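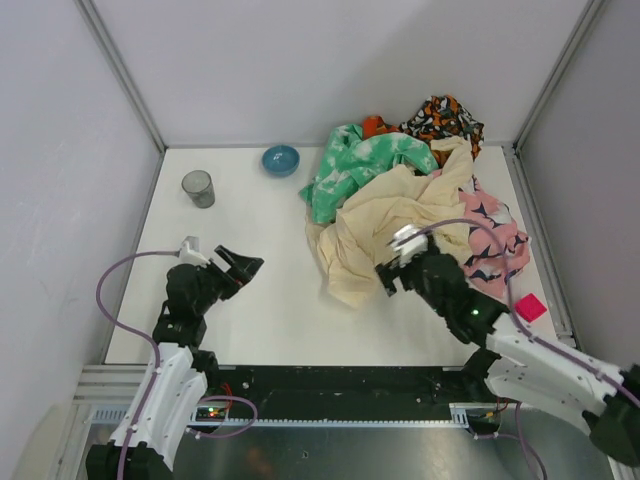
Intern > Wäsche & Textil > Protokolle > Juni

Protokoll Textilrunde, Haus Cedbridge

Anwesend: Xiomara Wojcik (Leitung), Xiomara Brannigan (Lager), Nähstube zu zweit, Spätschicht ab 14:20, Protokoll: Nähstube
Entschuldigt: Einkauf
Beginn 14:00, Ende kurz nach halb vier

Damit es keine Verwechslung gibt: XW = Wojcik, XB = Brannigan.

TOP 1 Letztes Protokoll
Ohne Änderung angenommen. Nachtrag XB: die Kisten aus dem Keller sind oben, stand beim letzten Mal noch als offen drin.

TOP 2 Tücher, Sortierung
Länger diskutiert. Bestand laut Liste 267 Tücher, davon 61 als "Farbe unklar" geführt. XB will die Kategorie weghaben, keiner weiß was da reingehört. Creme und Rosa liegen immer wieder im selben Haufen, werden auch so zusammengelegt, im Regal dann gemischt. Spätschicht: bei Abendlicht sieht man den Unterschied zwischen Creme und Altweiß kaum.
Vorschlag XW: erst nach Farbe trennen, dann glattstreichen, dann falten. Nähstube dagegen, lieber gleich nach Größe, Farbe ergibt sich. Hin und her.
Ergebnis: nach Farbe, Versuch bis zur nächsten Runde. "Farbe unklar" wird aufgelöst, XB geht die 61 durch.

TOP 3 Faltmaß
Altes Maß (Drittel, dann Hälfte) passt nicht mehr in die neuen Fächer von Flilum, steht vorne über. Nähstube hat Viertel probiert, geht, wird aber bei den dicken Tüchern zu hoch, Stapel kippt. Kompromiss: dünne auf Viertel, dicke weiter wie gehabt, kommen ins untere Fach.
Stapelhöhe max. 20 Stück. Zettel an die Fachkante, macht die Nähstube.
Frage Spätschicht ob Kante nach vorn oder Bruch nach vorn. Bruch nach vorn. War eigentlich schon mal beschlossen, findet sich aber in keinem Protokoll.

TOP 4 Knitter
XW: Tücher bleiben zu lange im Haufen liegen, tiefe Falten, muß dann doch jemand bügeln. Bitte an alle: Haufen nicht über die Pause stehen lassen. Wenn es nicht anders geht, wenigstens einmal ausschütteln und flach übereinander legen, große Stücke nach unten.
Nähstube fragt nach Dampfglätter. Angebot Bellamy liegt vor, ist XW zu teuer. Einkauf soll Gegenangebot holen.
Spätschicht merkt an dass die großen Tücher auf dem Tisch zu zweit schneller gehen. Zur Kenntnis genommen, Einteilung bleibt erstmal.

TOP 5 Reinigung / Waschmittel
Wechsel auf Cadutance pulverförmig, bisher keine Klagen. Dosierung am Schrank hängt noch die vom alten Mittel!! XB tauscht aus.
Tischflächen nach der Schicht feucht abwischen, trocken nachwischen. Nicht wieder mit dem Scheuerschwamm, gibt Kratzer.
Fusseln in den Ecken und Profilrillen: Pinsel, liegt in der Schublade.

TOP 6 Bestellung
200 neue Tücher, Hälfte creme, Rest offen. Rosa wird nicht nachbestellt solange die alten halten. Nähstube hätte gern ein paar mit verstärktem Saum zum Testen, XW fragt nach.
Lieferzeit unbekannt.
Ausgemusterte gehen als Putzlappen ins Lager, bitte vorher Etikett raustrennen.

TOP 7 Verschiedenes
- Wäschesäcke: drei mit kaputtem Zug, Nähstube repariert
- Schlüssel Textillager hängt wieder nicht am Haken
- Radio im Faltraum leiser
- Urlaubsliste hängt aus, bitte eintargen bis Monatsende

Aufgaben
XB: Liste bereinigen, Dosierzettel
Nähstube: Zettel Fachkante, Säcke
XW: Anfrage verstärkter Saum, Bestellung raus
Einkauf: Gegenangebot Dampfglätter

Nächste Runde im Juli, Termin kommt per Aushang. Faltraum, nicht wieder in der Kantine.

Weitere Protokolle
Textilrunde Mai
Textilrunde April (Nachtrag Keller)
Regalumbau Flilum, Übergabe
Hausrunde Cedbridge, Frühjahr
Merkblatt Flecken und Vorbehandlung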